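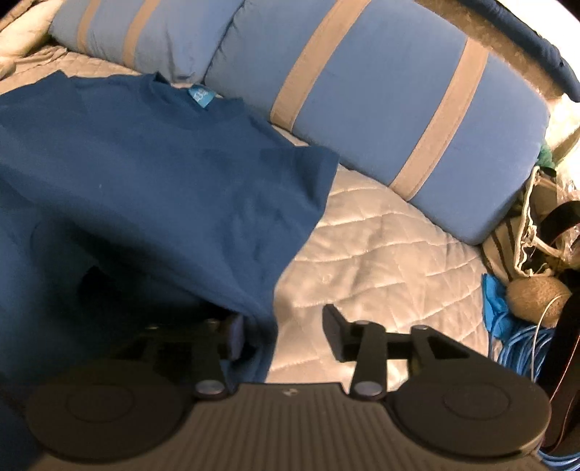

Camiseta azul oscuro sobre una colcha blanca acolchada, con el bajo sujeto por una pinza negra.

El doblado automático de ropa es la rama de la robótica doméstica que se ocupa de convertir prendas sueltas en prendas plegadas. Figura desde hace décadas entre las tareas que las máquinas harán pronto, y el adverbio se ha conservado en un estado admirable.

Dificultad

Una pieza rígida tiene la misma forma antes y después de cogerla. Una camiseta, no: cada pellizco produce un objeto nuevo, con pliegues que tapan otros pliegues y mangas que cambian de sitio. El sistema debe localizar el cuello, distinguir el bajo de una arruga cualquiera y decidir por dónde tirar. Las superficies blandas, como una cama, complican el asunto, pues ceden bajo la prenda y aportan arrugas propias. En los laboratorios se prefiere la mesa lisa, mueble que escasea en los dormitorios.

Intentos

La firma Vadby presentó una dobladora de armario que exigía colgar cada prenda a mano, bien estirada y con los botones abrochados. Noeline Merrick, autora de una reseña temprana, observó que a esas alturas el usuario ya había hecho lo peor del trabajo. El prototipo Nurko, de dos brazos, prescindía de la ayuda humana y doblaba una camiseta en 35 minutos -- siempre que fuera de manga corta y estuviera sola.

El equipo de Dagim Shiferaw optó después por aprender de demostraciones: una persona dobla, el sistema registra los movimientos y más tarde los imita. Su primer conjunto reunía 1000 demostraciones, 30 de ellas con sábanas bajeras, que se retiraron del entrenamiento sin mayor comentario.

Situación actual

Las lavanderías industriales pliegan toallas y sábanas planas a buen ritmo desde hace tiempo, con piezas iguales y operarios que las alimentan. En casa, la respuesta sigue siendo que todavía no. Los calcetines se consideran un problema aparte.

Véase también: planchado automático, manipulación de objetos deformables, silla con ropa encima.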